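Search this site Enter keyword Go

Wardrobe > Knitwear > Galleries > The pink cardigan

Home Patterns Galleries Mending Swaps Contact

The pink cardigan, and a few thoughts on folding it

I promised Clodagh Hegarty I'd get this page up before November was over, so I'm typing fast and the coffee is going cold. She has been after me about the cable pattern ever since I wore this cardigan to the knit swap in Tunis Street, and I kept telling her it's so much easier to look at than to explain! (I did try to explain. I drew it on a napkin. It looked like a ladder falling over.)

It's a soft pale pink, and I love it for the cables, which run straight up and down with little patches of openwork tucked in between. I put on 39 rows of something similar last winter in a gray yarn and then ripped the whole thing out, so I have a lot of respect for whoever worked out the chart. If you want to try it yourself, go for a smooth yarn. The fuzzy kind eats the holes and you may as well have knitted plain.

I spread it out on the bed because my dandelion cover is the only thing in the house big enough and flat enough — plus I think pink on that blue is just lovely. Click through slowly, the buttons are worth a look.

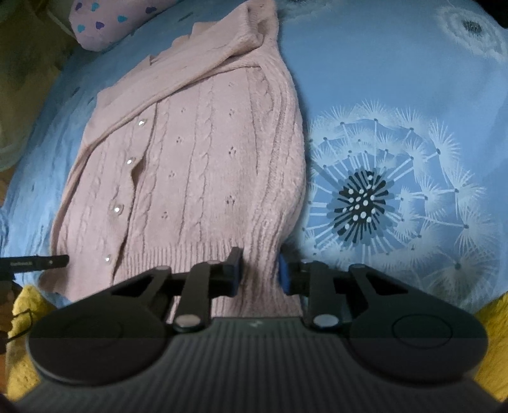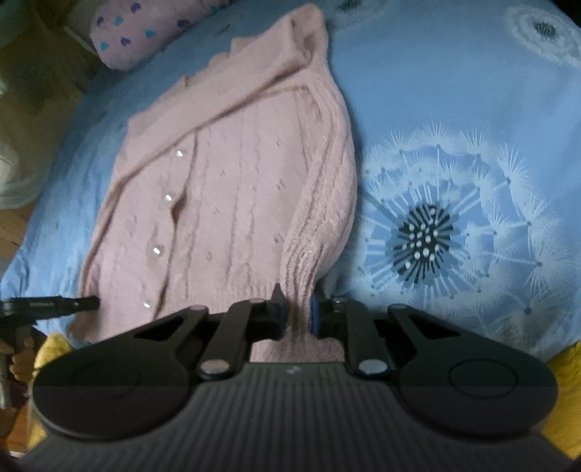 Pink cables on the dandelion cover. Four buttons down the front in both, and a ribbed hem I wish I'd knitted myself.

A few of you wrote in after the last gallery to ask how I fold knits with a collar. I button everything first, smooth the front with my palms, turn it face down, bring the sleeves in across the back and then fold the bottom up to the shoulders. Don't press hard on the cables, they like to stay puffy. And please, no hangers! I lost a perfectly good navy one to a wire hanger and the shoulders never came back.

Melur Ngau swears by rolling, and she has a drawer full of very tidy rolls to prove it, but mine always come undone by the next morning. Maybe it's the drawer.

Next up is the green vest with the pockets, once I find the missing button. It was in a jar. There are a lot of jars.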